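Category: Members and Services / Interviews

Keeping older computers in use: a conversation with Eirlys Parry

17 September 2022

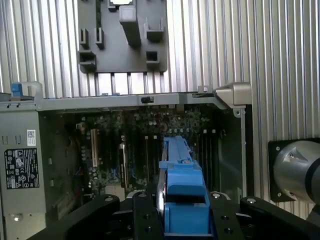 Eirlys Parry has managed the reuse service at the Catton Centre for 12 years. The service accepts desktop computers from schools, offices and households in the district, and passes them on to residents who have none at home. She spoke to us at the close of the summer intake.

Donations in August came to 63 machines, most of them from the former council offices at Craddock. "Offices replace everything at once," Mrs Parry said. "We may hear very little until July and then receive a phone call asking whether we can take a whole floor by Friday."

Data protection remains the first concern of most donors. Every drive is erased before any other work is done, and the donor receives a signed record. Drives that fail the erasure are destroyed. "People are right to ask," she said. "I would not hand over my own tax letters on trust, and I do not expect them to."

The age of a computer matters less to her than its memory. Many of the machines work well for letters, forms and video calls once the memory has been increased, and the service keeps a stock of parts for the purpose. Laptops are harder. Batteries are costly, and some models cannot be opened without damage.

Demand has changed since the service began. Trefor Rees, who handles applications, reported that most requests used to come from parents of school pupils. "Now it is housing forms, job applications, hospital appointments," he said. "Applicants have been managing on a telephone with a cracked screen." The present waiting time is 2 weeks.

Mrs Parry would like manufacturers to publish repair manuals for longer – "and to stop using glue", she added. She also hopes to open a second collection point in the spring, subject to the lease.

Enquiries about donations should be made at the front desk during opening hours. Monitors are accepted by arrangement only.

Related items
Changes to opening hours at the Catton Centre
Interview: Florence Thibodeau on adult literacy classes
Small grants: notes for applicants
Nia Lewis appointed to the advice desk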